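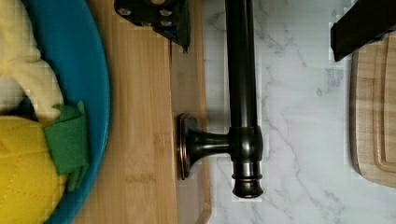 Aliments en peluche dans une assiette bleue, à côté d'une planche en bambou.

Formations > Organisation d'événements > Module traiteur > Séance 2

Avril, par la formatrice du module

Bon, on reprend là où on s'était arrêtés : le devis traiteur. Je vous redonne mon cas préféré, le mariage de Pillstead, 41 invités, devis de la maison Costa à 2794 euros. À première vue ça va, ça fait un peu plus de 68 euros par tête. Sauf que le service après minuit n'est pas dedans ! Il est en page deux, en tout petit : 419 euros. J'ai signé sans le voir (j'étais jeune) et c'est moi qui ai dû appeler les mariés.

Donc, quand vous recevez un devis, je veux que vous cherchiez :
- l'heure de fin du service, et le prix de l'heure supplémentaire
- la vaisselle et le nappage, compris ou loués à part
- les repas des prestataires (photographe, DJ, vous !)
- la date limite pour confirmer le nombre de couverts

Demandez aussi ce que la salle met à disposition pour réchauffer et dresser. Une cuisine de particulier, ça peut dépanner pour un brunch du lendemain, mais pour un dîner assis je préfère un traiteur autonome.

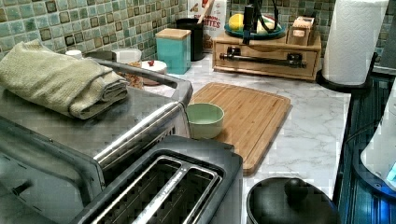
Le vin d'honneur

Je le traite toujours sur une ligne séparée, parce que les invités n'y sont pas forcément les mêmes qu'au dîner. À Narport, on avait le double de monde au cocktail et le traiteur comptait sur la liste du repas... je vous laisse imaginer les plateaux.

Pour la prochaine fois : reprenez le devis Sukard distribué en cours et refaites-le poste par poste.

À lire aussi
- Séance 1 : le premier rendez-vous avec les mariés
- Séance 3 : le déroulé minuté
- Fiche : plan de table et allergies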